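The Green Tablecloth

"You can't pack the table," Drita said. "If you pack the table we have nowhere to put the tape."

She was right, and I loved her for it. We had been at it since breakfast, the two of us and Todor, who had come up the stairs with his sleeves already rolled and a pencil behind each ear. Every shelf in the apartment had been emptied into boxes from Jutesell (the good thick ones, with the handles that don't cut your fingers!), and in the middle of it all stood the table in its mint-green cloth, like a little lawn with white lines drawn across it.

I want to tell you about that cloth. My aunt Radoslava bought it the week she moved in, before she had a bed or a lamp or a single fork, because she said a person who has a tablecloth has a home and the rest is just shopping. As a girl I used to drive a button along those white lines. They were streets. I knew every corner of that town, and when she put down a plate of something hot in the middle I had to take the long way home.

"Tape," said Todor, holding out his hand without looking.

I passed it to him. He sealed a box of saucepans, wrote SAUCEPANS on it in letters as tall as the box would allow, and gave the roll back. I set it on its block. The block was pale blue, and it had held up the radio when the radio was bad, and a short candle at dinners when the other candle was tall. Now it was holding up the tape, and I thought it looked pretty grand up there – all amber, like something in a jewelry store.

"Where does the block go?" Drita asked.

"With me. In my lap, in the car."

"And the flower?"

The flower had never been alive, and Radoslava had never once admitted it. She turned it toward the window in the mornings. In March, when the first real ones came up behind the building, she would bring them in and stand them next to it so it could see. I had laid it on its side at the back of the table, pink blossoms one way and the long stem the other, and I kept moving it whenever we needed the room and then moving it back.

"Also in my lap," I said.

"It's going to be a crowded lap," said Todor happily.

Then he found the crackers! They were at the back of the high cupboard, behind the jar of string, a whole unopened bag with a red edge and a bright blue front and a picture of the crackers themselves, round and golden, looking better than any cracker has a right to. Drita wanted them right away. Todor wanted them right away. I had been awake since five and I wanted them more than either of them, but I put the bag down on the cloth.

"When she calls," I said. "She said she'd call when she was in the new kitchen. We'll eat them then, all together, so she can hear us."

"She'll hear you," said Todor. "You chew like a horse."

So we went on. We did the hall closet and the coats. We did the books, which took forever because Drita reads the first page of everything. Arben from downstairs carried the mirror down and came back up to ask if there was another mirror, he had enjoyed it so much. The rooms got bigger and our voices got louder in them, and the light came across the floor as far as the table legs and began to climb.

The phone rang in my pocket.

"I'm in the kitchen," my aunt said. "It's wonderful, it has two windows. What have you got left?"

I turned around to look, so I could tell her properly. 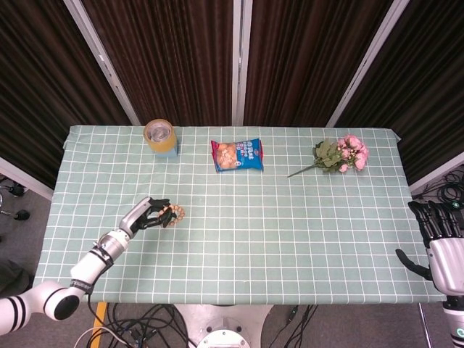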